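Two Hands, One Table: Picking a Gripper for Household Trash

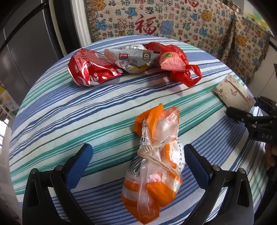 The engineer leading the gripper comparison at Hamura would rather talk about wrappers than motors. "Motors we can buy," she says. "A flattened snack wrapper on a tablecloth is still hard. It has no thickness, it slides, and the cloth comes up with it."

Her team is choosing a finger design for a clearing-up project called Dindirent. Two candidates are left. The first is a linked finger with a soft textured pad. The second, from Rakuleo, is a stiffer one-piece jaw. Both are tried first as handheld tools, with a camera on the gripper, before either goes on an arm.

"We did it the other way around last May," she says. "We bolted the jaw to the arm and spent weeks tuning the controller. Then we found the tips were the problem. By hand you learn that in an afternoon."

The trials use real trash – cans, bags, food packaging – on a cloth that is never pulled tight. So far the team has logged 169 attempts with each design. The linked finger picked up the item and let it go cleanly in 73 percent of them. She won't give the figure for the jaw until the second round is finished, but says it did better on cans and worse on anything made of film.

Bundled packages gave her the most trouble. "If there's a cord around it, a fingertip can go under the cord. Then you open the gripper and the package comes along anyway. We count that as a failure, even if it ended up in the bin."

Her notes also cover the camera. A wide lens mounted close to the fingers sees both pads, which the operators like, but shiny packaging washes out under a ceiling light. They tried lowering the exposure and lost the dark pads against the shadows. For now they have left it alone.

She is less patient on the subject of wear. The supplier, Fothergill, rates its pads for 1,000 cycles. "On clean parts, maybe. Grease gets into the texture. We wipe them after every run and we still swap them early."

The next round adds 75 attempts per design, all on thin film and paper. After that one of the two goes on the arm. Asked which she expects it to be, she says the linked finger, "unless the pads get any more expensive."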